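How to plan a month of blog posts for a small business (and still have time to run it)

2 Jan 2022

If you run a small business and you've promised yourself that this will be the year you finally keep the blog going, pull up a chair. I've been helping shops, cafés and workshops with their websites for a good while now, and the same thing happens every January. There's a lovely burst of three or four posts, then one that begins "Sorry it's been so quiet", and then silence until the following Christmas. I've done it myself, so please don't take this as a telling-off!

What follows is the method I use with clients. It takes one afternoon a month, a notebook and something to drink. I first wrote it down for Eusebio Herrero, who runs a little bicycle repair business called Pamamard, and he has kept at it ever since, which pleases me more than I can say.

Step 1: Write down what people ask you

Forget keywords for now. Get your notebook and write down every question a customer has asked you lately, in the words they used. Look through your emails, your messages and the comments under your old posts, and if somebody else answers your phone, ask them too (they'll have a far better list than yours).

Eusebio thought he'd manage five or six. He ended up with 46, and a good many of them were things he'd long stopped thinking of as questions. "Do I need to clean it before I bring it in?" was one. He'd been answering that over the counter for years and it had never crossed his mind to put it on the website.

Don't tidy the list as you go. If two questions look nearly the same, keep both, as the small difference between them is often where the good post is hiding.

Step 2: Sort them into piles

Now go down the list and put a letter beside each question. I use B for things people ask before they buy, D for things they ask while you're doing the work, and A for things they ask afterwards. You may want different letters, and that's perfectly fine.

Most people find they have a great heap of Bs and hardly any As. I'd gently nudge you towards the As. A person who has already paid you and comes back to your site for help is a person who likes you, and they are the ones who forward your posts to their sister-in-law.

Step 3: Pick four, and only four

One a week is plenty. I know there are people who will tell you to post every day, and if you have a team of writers then by all means go ahead, but I'm assuming it's you at the kitchen table after tea. Choose two Bs, one D and one A. If there's something seasonal coming up, let it take the place of one of the Bs. In March, for instance, Pamamard always has a post about getting a bike out of the shed after winter, and it's the same post each year with a fresh opening and any prices brought up to date.
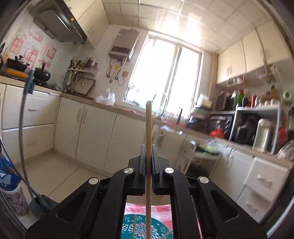
Put your four titles on a calendar, with a date beside each. A paper one on the wall works very well. I've tried any number of apps for this and I always drift back to paper, though a plain spreadsheet is handy if two of you are sharing the job.

Step 4: Write the answers first

When you sit down to write, don't start with the introduction. Introductions are where good intentions go to sleep. Start by answering the question in two or three sentences, exactly as you'd say it to somebody standing in front of you. Then add whatever they would ask next, and whatever they would ask after that. By then you'll have most of a post, and you can go back and put a friendly line or two at the top.

As for length, please stop worrying about it. One of the most visited pages I ever worked on, for a curtain maker called Vidal, was 217 words long. It explained how to measure a bay window, it had everything you needed, and then it stopped.

Step 5: Read it aloud

Yes, really, out loud, with the door shut if you're shy. Anywhere you run out of breath, put in a full stop. Anywhere you hear yourself sounding like a brochure, cross it out and say it again in your ordinary voice. I cut the word "solutions" wherever I find it, and have yet to receive a complaint.

Step 6: Send each post somewhere

A post that sits on your site and goes nowhere is a bit of a waste of your evening. Pick one other place for it, whether that's your newsletter, a local group or whichever social network your customers use. Copy out the question and the first line of your answer, add the link, and you're done. When Mermont, a bakery I help, began doing this, their newsletter had 145 readers on it, and the replies that came back gave them half of the next month's questions.

Step 7: Look back once a month

Before your next planning afternoon, spend ten minutes on your visitor figures. All I'd look for is which post was read most and which brought somebody to your door, and they may well be different posts. Make a note of both in the notebook. Then turn to a clean page, write the new month at the top, and begin again with the questions.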